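2019-02-26

What a good day for the bedroom! I woke up early with that itchy feeling that everything had to be put back where it lives, and for once I went with it before breakfast.

Started with the closet floor. Found the other gray slipper (missing since September!), the extension cord, and a Wulance mug with a pencil growing out of it. The mug went in to soak, and the slippers are a pair again and on my feet as I write this.

Then the sheets, then the blanket. Oh, I love this blanket. Tomoyo talked me into it when I was dithering between it and a plain gray one, and she was so right. Sage green waves and those huge silly flowers, orange and mustard, and so soft that I lost ten minutes just lying face down on it. Sheldon called to ask if I wanted to walk over to Dissanayake for noodles and I told him I was busy. Face down!

After lunch, the bottles. They gather, I don't know how. The desk, the windowsill, the bottom of my bag. Everything went onto the bed so I could see what I had before any of it left the room, and that bit is my favorite part of any cleanup, when it's all out in one place and the mess looks so small and beatable.
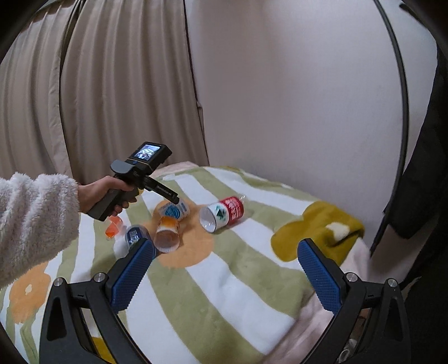 Still to do

Wipe the windowsill, properly this time, with the good cloth.

Take the bag down to the recycling and ask about the deposit ones.

Write back to Tomoyo. She wants to know if they had the blanket in a second color, and I want to know too, because I can already see one at the foot of the couch.

Noodles with Sheldon tomorrow, my treat. I'm having the dumplings as well.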